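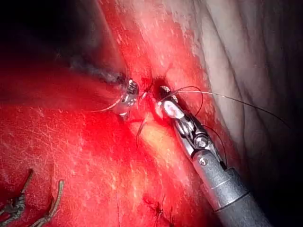

5 June 2021
Speaker notes, workshop at Osteck

Good morning, and thank you for staying after the coffee. I will speak for 23 minutes and then I take questions. Please stop me earlier if my English is not clear.

My subject is how we teach a robot to suture by letting a person do it first, by remote control. The person sits at the console and moves two handles. The instruments follow. We record the joint positions, the gripper angle and the video together, and later the learning program tries to copy this.

(Next slide. Wait for the video to load.)

Why suturing? It is a task with many small decisions. The thread is soft, the tissue moves, and the needle must be held at the correct place on its curve. If I write rules for all this, I will be writing until I retire. To show it by hand is much faster for us.

In the Plendel project we have collected 3,287 demonstrations. One demonstration is one stitch, from the first grip of the needle to the cut of the thread. Please do not confuse it with one session, I made this mistake in an older version of the slides.

Now the part which I find most difficult, the handover of the needle.

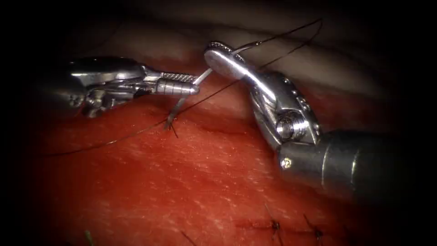 One instrument holds the needle and the other must take it. The two tips come very close, and the operator has no feeling of force in the hands, only the eyes. A beginner closes the second jaw too early and the needle turns. An experienced operator waits a little. We want the robot to learn this waiting also, so we do not cut the pauses from the recordings. In the first data set we did cut them, and the policy became hurried and dropped the needle often.

(Say this slowly.) Thread is the second problem. It is thin and dark and it can lie across the tools. Our tracking software, Stirlow, loses it when there is a strong reflection. For those moments we mark the thread manually.

Results. With the handover only, the trained policy, which we call Jia, finished 81 percent of the trials without help. For the complete stitch I have no number that I trust yet. We will repeat the test in August with 2 new operators at the console.

(If time is short, skip the slide about calibration.)

One request to the audience. If you record your own demonstrations, please keep the failed ones and label them. We threw away ours in the first year and I regret it.

Questions. Repeat each question into the microphone before the answer.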